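Como mostrar uma tarefa ao robô com as próprias mãos: gravar uma boa demonstração de bancada

Atualizado em 8/30/21

Quem chega a esta página costuma vir do nosso tutorial de telecomando, aquele em que se conduz o braço com os dois manípulos, e pergunta logo se não haverá maneira menos cansativa de juntar demonstrações. Há, sim! Para muitas tarefas de bancada basta fazer o trabalho à mão, com uma câmara na cabeça, e deixar que o programa aprenda a partir daí o caminho das duas mãos. Continuo a gostar muito do telecomando para apertos delicados – já lá volto mais abaixo – mas para dobrar, colar, encaixar e empilhar prefiro de longe as mãos.

Vou usar como exemplo o trabalho com fita adesiva e peças pequenas de cartão, que foi o primeiro conjunto que gravámos para o projeto Potard. É uma tarefa simpática para começar, porque tem um princípio e um fim claros, usa as duas mãos ao mesmo tempo e obriga a gestos curtos.

Antes de gravar

Prepare a bancada como ela estaria num dia de trabalho normal. A tentação é arrumar tudo, deixar uma peça sozinha no meio da mesa e tirar o resto, e eu própria caí nisso nas primeiras 249 gravações, que depois serviram de muito pouco. O modelo aprendeu a trabalhar numa mesa limpa e perdia-se mal lhe púnhamos uma caixa ao lado. Deixe ficar as pilhas, os recipientes, o suporte da fita, tudo o que a pessoa teria à mão.

Ponha a câmara na testa e incline-a para baixo até apanhar as duas mãos na zona onde vai realmente trabalhar. Sente-se na posição habitual, pegue numa peça, pouse-a, e veja o resultado no ecrã antes de começar. Se usar o suporte Fivada, o parafuso lateral tem de ficar bem apertado, senão a câmara vai descaindo devagarinho ao longo da manhã.

Gravar a tarefa

1. Comece com as mãos pousadas à frente, sem nada nos dedos, e espere um instante.

2. Traga a peça para junto da borda da mesa, mais perto de si. Os gestos finos devem acontecer sempre na mesma zona, com os dedos das duas mãos bem à vista.

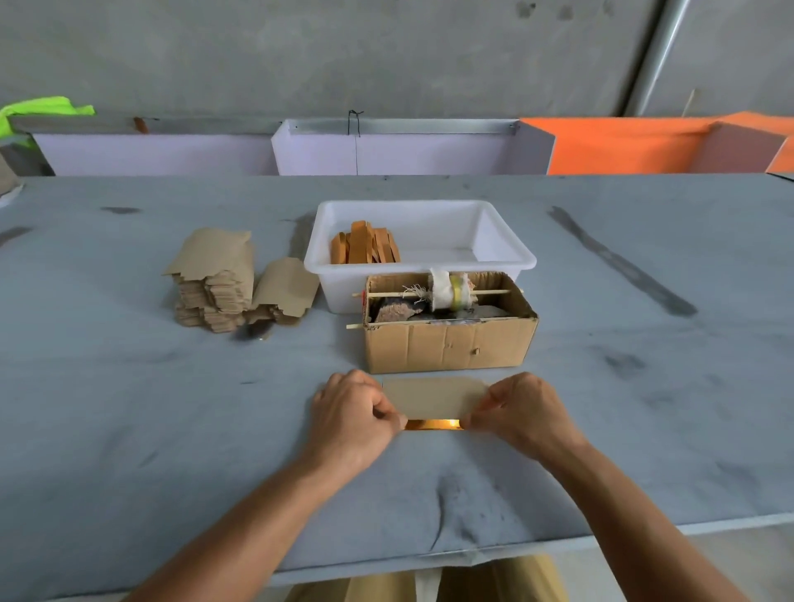

Adjei

3. Na altura de trabalhar a fita, segure o cartão pelos cantos de baixo, com os polegares e os dedos a fazer pressão de cada lado, e deixe livre o troço do meio. A tira fica estreita e brilhante entre as duas mãos, e esse brilho ajuda bastante quem depois vai marcar as gravações. Repare também que o suporte pode ser a coisa mais simples do mundo: uma caixa de cartão aberta com um espeto de madeira atravessado por cima chega perfeitamente para segurar o rolo.

4. Mantenha a cabeça quieta enquanto aperta. Custa um bocadinho ao princípio, bem sei, porque temos o hábito de acompanhar tudo com o pescoço.

5. Pouse a peça acabada, retire as mãos e só então passe à seguinte. Cada peça é uma demonstração.

Trabalhe ao seu ritmo natural. Quem grava pela primeira vez tende a fazer tudo em câmara lenta, como se estivesse a explicar a uma criança, e o robô acaba por herdar essa lentidão. Se se enganar, corrija o erro com calma e continue a gravar – uma fita descolada e posta outra vez no sítio também ensina qualquer coisa. Só deito fora as gravações em que alguém me chamou e virei a cabeça.

Quantas demonstrações fazer

No Potard ficámos com 1,008 demonstrações aproveitadas, gravadas em 19 sessões. O plano inicial falava em 4,000, mas a partir de certa altura ganhámos muito mais em mudar a posição das caixas e a pessoa que gravava do que em repetir o mesmo gesto na mesma cadeira. Faça sessões curtas, com pausas, e mude alguma coisa na bancada de uma para a outra.

Quando voltar ao telecomando

Se o robô tiver uma pinça de dois dedos, haverá gestos que as suas mãos fazem e que ela não consegue copiar. Segurar com quatro dedos e alisar com o polegar é o caso típico. Para esses momentos gravamos um conjunto pequeno com os manípulos e juntamo-lo ao outro na altura do treino. A equipa de Coltilbridge faz ao contrário, começa pelo telecomando e completa com as mãos, e também se dá bem.

No próximo tutorial explico como cortar e etiquetar as gravações, incluindo o que fazer quando uma das mãos tapa a peça.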